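Sosasel workshop opens up its kitchen table robot arm build — plans, parts list and all

FOR IMMEDIATE RELEASE
26 June 2024

Sosasel, the shared members' workshop, is today releasing the full plans for Vumivow, a robot arm set-up for sorting and packing fruit and veg, built by members in evenings and spare hours. Free to download. Free to copy. Free to pull apart and do better.

The project started in January with a second-hand arm, a folding table and a long argument over what it should pick up. Blocks were too easy. Cups were dull. Groceries won — odd shapes, odd weights, different every time you go to the shop, and cheap to replace if squashed.

Vumivow is made to work on an ordinary table, with ordinary things on it. No cage of special lighting, no painted floor. The arm carries its own small camera near the wrist and a black two-finger gripper, and it works with a basket and whatever produce the members bring in that night.
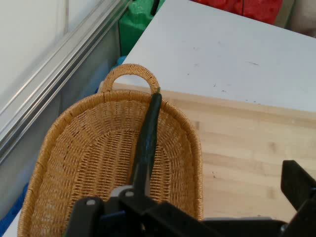
Wrist camera view: cucumber in the wicker basket, gripper fingers at the front.

The basket caused more trouble than anything else in the build. Wicker has a rim, the rim has a handle, and long items do not like either. Early versions of the arm's program came down straight and caught the edge. The current one picks its angle from the wrist camera first and then lowers, and the release includes both versions so that other builders can see what changed and why.

What is in the release:

Drawings for the wrist bracket and camera mount, ready to print
Cutting and drilling guide for the table fixings
Full parts list, with swaps for the parts that are hard to find
Wiring notes, including the cable loop lengths we got wrong first time
The Ultine control program, written by members and shared under an open licence
1447 recorded picks, good and bad, with camera footage from each

The bad ones have been left in on purpose. Drops, near misses, a good few grabs at thin air. Members felt a set of clean picks only would be no use to anybody trying to fix thier own arm.

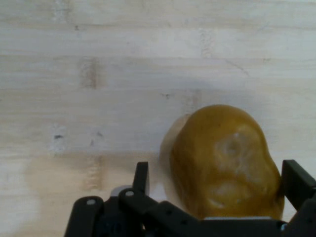
Potatoes are the hardest of the lot. No two the same outline, a skin that can slip, and a habit of rolling just as the fingers close. The Ultine program handles this by bringing both fingers in slowly and checking the grip before any lift. Slower than we wanted. It can be turned off in the settings for anyone who likes to live dangerously.

The gripper itself is a plain two-finger linkage and builders can fit their own finger tips. Drawings are included for three shapes, all of which print without supports. Flat tips are the ones we would start with. The curved pair look nicer but let small items twist, and we have gone back to flat for most jobs.

Build time depends on who is building. Members reckon on 60 hours for a first go, with the arm already in hand, and most of that is wiring and setting up the cameras. The printing can run while you do something else. Total spend on bits other than the arm came to £296, including one camera we broke and had to buy twice. Basic tools only — drill, screwdrivers, hex keys, a soldering iron if you want to tidy the cables.

A second camera looks at the whole table from beside or above. It is not needed to run the arm but makes fault finding a great deal easier, and we would not build without it again. 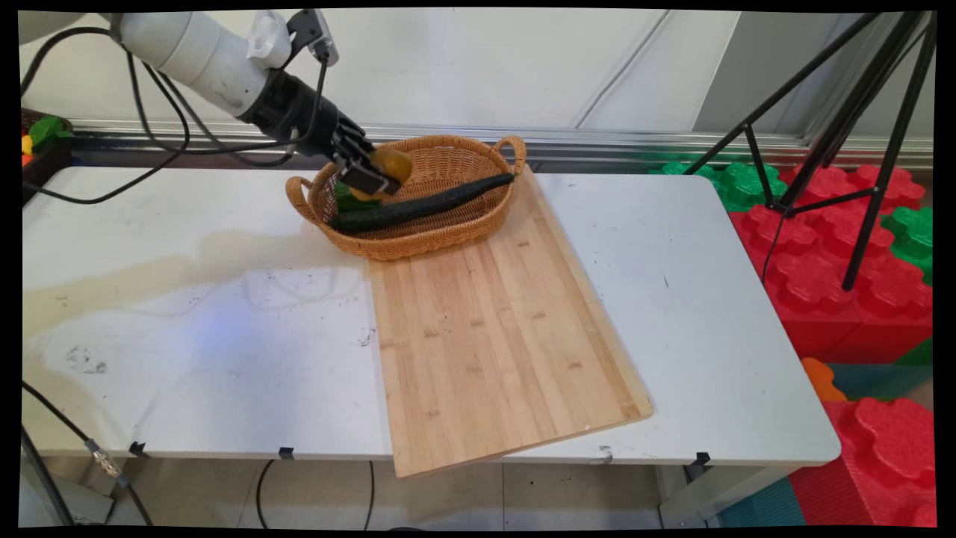
Anything with a flat top and a firm edge will do for a work surface, as long as it does not wobble when the arm swings. Ours did, at first. Clamps and a bit of packing under one leg sorted it. Builders with a proper bench can skip that page of the guide altogether.

Next on the list is soft fruit, then bags, which the members have been putting off. A version for smaller arms is part done and will go up when the drawings have been checked by someone other than the person who drew them.

Sosasel is also running build nights for anyone who wants to make a Vumivow of their own, or just wants to see one working before spending any money. No experience needed, tools provided. Bring your own vegetables. Places are limited by the size of the room so please book ahead through the workshop's events page.

Support for the project came from Giannakopoulos, the local hardware shop, which gave the fixings and a box of assorted springs that have all now been used up.

About Sosasel
Sosasel is a shared workshop run by its members, with wood, metal, print and electronics areas. Membership is open to all adults, younger makers welcome with a grown up.

Notes to editors
Vumivow and Ultine are both written with a capital first letter only. Higher quality pictures and short clips of the arm at work can be had from the workshop's press page. Visits by arrangement, evenings are best as thats when the members are in.

ENDS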